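Temba cell notes, thread. Cable dress, bin position, gripper checks. Mostly so I stop answering the same questions by email.

1/ The cell is one large arm, one metal bin on a table, one gripper. It picks mixed objects out of the bin. We inherited the arm from the Pukwood line and kept the original controller.

2/ Most of our downtime last year was cabling. The arm itself has needed grease and one battery set. The wrist cables have needed everything else.

3/ The dress pack has two parts: a thick yellow cable and a bundle of black ones. Both loop over the wrist joint. The loop has to be long enough for full wrist rotation and short enough that it stays out of the bin at the lowest pick height.

4/ How we set the length: jog the wrist to both limits at 5 percent speed, one person on the pendant, one watching the loop. Mark the cable at the tight limit. Add slack, strap, repeat. Sylvain Millet wrote the original procedure with the strap going on first. Don't do that. You end up cutting it off again.

5/ Straps are wide fabric, never zip ties. A zip tie pulled hard on a black signal cable gave us an intermittent fault in May that took 2 days to find. The encoder error only appeared with the wrist past its midpoint.

6/ Strap check is every 100 hours. Look for a shiny patch on the cable jacket next to the strap edge. Shiny means it's sliding. Move the strap, don't tighten it.

7/ Bin position. The bin gets pushed a little every time the gripper touches a wall, so anything next to it that can shift will shift. Clamp first, then teach the corners. If the clamp comes off for any reason, reteach all the corners, including the one you think didn't move.

8/ Corner teaching is done with the gripper closed, touching off the inside of the rim. Wichai Khamphan prefers a pointer tool. It's more accurate and it adds a tool change, and our picks don't need the accuracy. Either is fine if you write down which one you used.

9/ Gripper. Wipe the fingers at shift start. Check both for play by hand with the air off and the arm locked out. If one finger moves more than the other, pull the gripper and look at the pin before you look at anything in software.

10/ Thin-walled parts are the hard case. Grip force that holds a can will fold a cup. We run the Udell valve block at its low setting for anything plastic and accept a slower close.

11/ Rim picks next to a wall: approach from the open side, straight down, fingers over the edge. Limit the descent to 30 mm/s for the last stretch. If the force reading climbs before the taught height, stop and back out the way you came in.

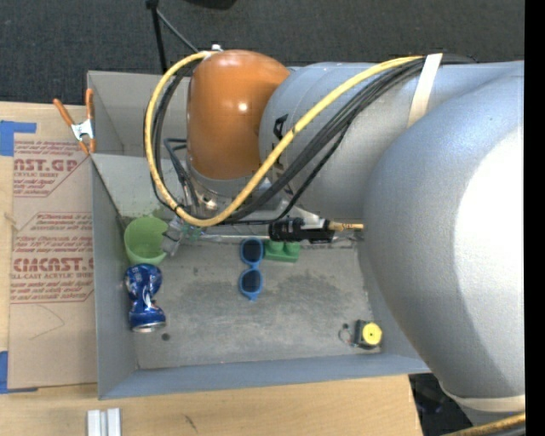

12/ Hose routing. The thin hose to the tool hangs on the outside of the wrist, away from the big cable loop. Run it inside the loop and it gets pinched. Leave a gentle bend above the gripper — a sharp one will kink within a week.

13/ Spares on the shelf: one hose, one set of fingers, straps, one full black bundle. Idrisa Nyaga keeps the part numbers in the Tutura sheet. Update it when you take something.

14/ Restart after any cable work: brakes, slow jog through each joint, one dry cycle above the bin, one cycle with a single object, then normal speed. Log the time.

15/ Open item: the wrist cover has to come off to reach the last connector, and getting it back on without moving the loop takes two people. Sun-ja Won is drawing a split bracket. Will post dimensions once it has run for a month.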